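Ticket: Left arm drops off the bus during sorting run
Project: Worneck (student sorting cell)
Opened by: Hnat Tkachuk
Assigned to: Thabiso Mabuza
Priority: High
Status: Open, waiting on part

Hnat Tkachuk, Monday
Left arm stops responding partway through the pick routine. It holds position for a moment, then the controller reports the wrist servo missing. The right arm keeps going. Happened on 3 runs before lunch. Restarting the script brings it back, but only until the next reach into the bin.

Thabiso Mabuza
Which script, and what speed? Did you change anything since Friday's code was merged?

Hnat Tkachuk
pick_both, speed 30. Only change was the bin position. I moved it closer to the back wall so the right arm has room to pass.

Thabiso Mabuza
OK. Please try these and write down what you get:
- Run the left arm alone, same speed.
- Run it at 15.
- Ping the wrist servo with the arm parked, then with the gripper down in the bin.

Hnat Tkachuk
Left arm alone at 30: fails. At 15: fails, but later in the run. Parked ping is fine every time. Ping with the gripper down in the bin failed on 2 tries and then worked when I pushed the cable by hand.
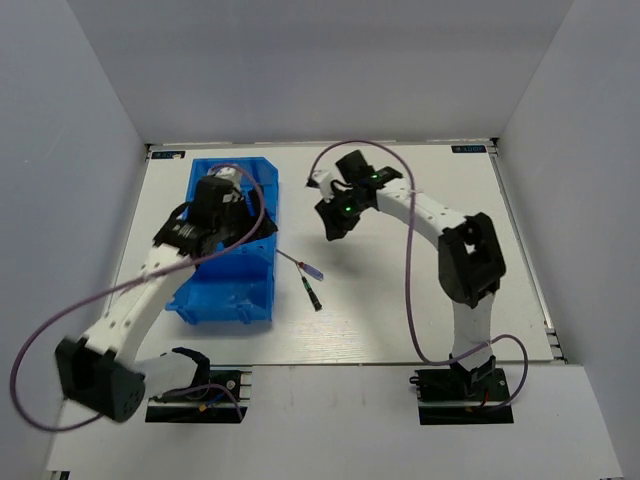 Thabiso Mabuza
So it's the cable or the plug at the wrist, and the code can stay as it is. With the new bin position the left arm has to stretch further, and that probably pulls on the plug. Power down before you touch it. Swap in the spare lead, leave more slack at the wrist, and clip it to the upper arm so it can't catch on the bin.

Hnat Tkachuk
The spare is too short. Asked for a longer one from the Mkhize lab. Moved the bin back to the old spot for now and set the speed to 15. One full run without a dropout.

Thabiso Mabuza
Keep it there until the lead comes in. Leave this ticket open, and repeat the ping test after the swap.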